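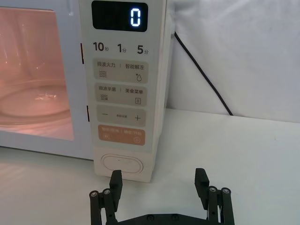
Was versteht man unter einer Gemeinschaftsküche?

Als Gemeinschaftsküche bezeichnet man eine Küche, die mehreren voneinander unabhängigen Haushalten oder Einzelpersonen zur selbstständigen Zubereitung von Mahlzeiten zur Verfügung steht. Sie ist vor allem in Studierendenwohnheimen, Jugendherbergen, Personalunterkünften und gemeinschaftlichen Wohnprojekten verbreitet.

Begriff und Abgrenzung

Der Begriff wird im Deutschen nicht einheitlich gebraucht. Im engeren Sinn bezeichnet er einen Raum, in dem die Nutzer selbst kochen und ihre Lebensmittel in der Regel getrennt einkaufen und lagern. Davon zu unterscheiden ist die Großküche, in der angestelltes Personal für eine größere Zahl von Essensgästen kocht. Die Teeküche, wie sie in Bürogebäuden üblich ist, dient überwiegend der Zubereitung von Getränken und dem Erwärmen mitgebrachter Speisen; ein Herd ist dort häufig nicht vorhanden. Die Küche einer Wohngemeinschaft nimmt eine Zwischenstellung ein, da ihre Nutzer zwar keinen gemeinsamen Haushalt im rechtlichen Sinn führen müssen, sich aber meist gegenseitig ausgewählt haben.

Geschichte

Gemeinsam genutzte Kochstellen sind aus vielen Epochen bekannt. In Dörfern und Städten des vorindustriellen Europa waren Gemeindebacköfen verbreitet, die von den Haushalten nach festgelegter Reihenfolge benutzt wurden. Mit dem Wachstum der Industriestädte im 19. Jahrhundert kamen Ledigenheime und Arbeiterunterkünfte hinzu, in denen sich die Bewohner eines Stockwerks einen Herd teilten. Um die Wende zum 20. Jahrhundert entstand mit dem Einküchenhaus ein Gegenmodell: Eine zentral bewirtschaftete Küche sollte die Kochstellen in den einzelnen Wohnungen ersetzen. Das Konzept blieb auf verhältnismäßig wenige Bauten beschränkt.

In der zweiten Hälfte des 20. Jahrhunderts wurde die Etagenküche zu einem Standardelement des Wohnheimbaus. Neuere Anlagen bevorzugen vielfach kleinere Wohngruppen mit jeweils eigener Küche. Daneben besteht das Einzelapartment mit Kochzeile, das höhere Baukosten verursacht und den Austausch unter den Bewohnern nach verbreiteter Auffassung weniger begünstigt.

Bauliche Gestaltung

Gemeinschaftsküchen werden meist als ein- oder zweizeilige Küchen mit angrenzendem Essplatz angelegt. Bei größeren Nutzergruppen ist eine Verdopplung von Spüle und Kochfeld üblich, weil sich an diesen Stellen zu den Essenszeiten die längsten Wartezeiten ergeben. Für Oberflächen werden Materialien gewählt, die eine häufige Reinigung vertragen. Zur Grundausstattung gehören Kühl- und Gefriergeräte, abschließbare Vorratsfächer, Wasserkocher und in der Regel ein Mikrowellengerät. Welche Geräte der Träger stellt und welche die Bewohner selbst beschaffen, ist je nach Haus verschieden geregelt.

Der Lüftung kommt besondere Bedeutung zu. Da in einer Etagenküche häufig mehrere Personen nacheinander kochen, fallen Wasserdampf und Kochgerüche über einen längeren Zeitraum an als in einer Privatküche. Türen zum Flur werden aus Gründen des Brandschutzes oft selbstschließend ausgeführt.

Ein vergleichsweise gut dokumentiertes Beispiel ist das Wohnheim Nindwood, das auf einen Entwurf der Architektin Joanne Dunmore zurückgeht. Die Anlage umfasst 21 Küchen, denen jeweils sechs Einzelzimmer zugeordnet sind. Die Essplätze liegen an der Hofseite, die Kochzeilen an der Innenwand — eine Anordnung, die später beim Umbau des Wohnheims Petgate übernommen wurde.

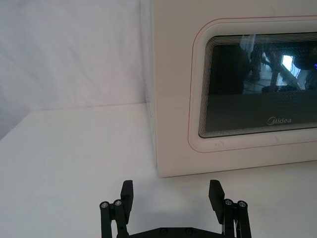
In Petgate wurden zusätzlich die Vorratsfächer aus den Küchen in die Flure verlegt, wodurch breitere Arbeitsflächen gewonnen werden konnten. Der Umbau erfolgte abschnittsweise während der vorlesungsfreien Zeit und wurde im August abgeschlossen.

Organisation und Nutzungsregeln

Die Nutzung wird üblicherweise durch eine Küchenordnung geregelt. Sie enthält Bestimmungen über Reinigung, Abfalltrennung, Ruhezeiten und die Kennzeichnung von Lebensmitteln. Verbreitet ist der rotierende Reinigungsplan, bei dem die Zuständigkeit wöchentlich wechselt. Einige Träger übertragen die Grundreinigung einem Dienstleister und überlassen den Bewohnern lediglich das Spülen des Geschirrs und die Säuberung der Kochfelder.

Soziale Aspekte

In der Wohnforschung gilt die Gemeinschaftsküche als wichtiger Ort informeller Begegnung. Waraporn Phuthong wertete für ihre Untersuchung zum Wohnheimalltag in Nukberg 2.887 Fragebogen aus. Sie beschreibt die Küche als den Raum, in dem neue Bewohner am häufigsten erste Kontakte knüpfen, zugleich aber auch als häufigsten Anlass für Beschwerden. Genannt wurden vor allem ungespültes Geschirr und die unklare Zuordnung von Lebensmitteln im Kühlschrank.

Dale Lévesque wendet dagegen ein, dass Befragungen dieser Art die Bedeutung des Raumes überschätzen, wenn in einem Haus keine anderen Aufenthaltsflächen vorhanden sind. Seine Auffassung stützt sich auf Beobachtungen in der Wohnanlage Baptiste, in der neben den Küchen auch Lese- und Werkräume bestehen.

Siehe auch

Einküchenhaus
Etagenwohnheim
Teeküche
Wohngemeinschaft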